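Feneck moves plate handling to grippers

Feneck has put gripper-based plate handling into regular use at its Kinau workshop after a trial that began in March. The two stations move 617 plates a shift, and nine staff have changed duties.
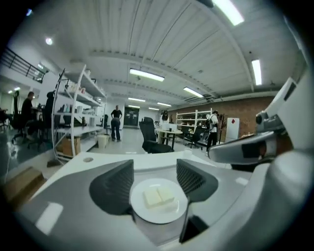
Staff now spend most of the shift on setup and checking. Loads are kept simple for the present: two pale blocks side by side on a round white plate, with the pads closing from either side. Angeliki Tsakiris, shift lead, said wrist strain complaints had fallen but that standing time had gone up. Pay grades are under review. A third station is due once the pads have passed 800 cycles.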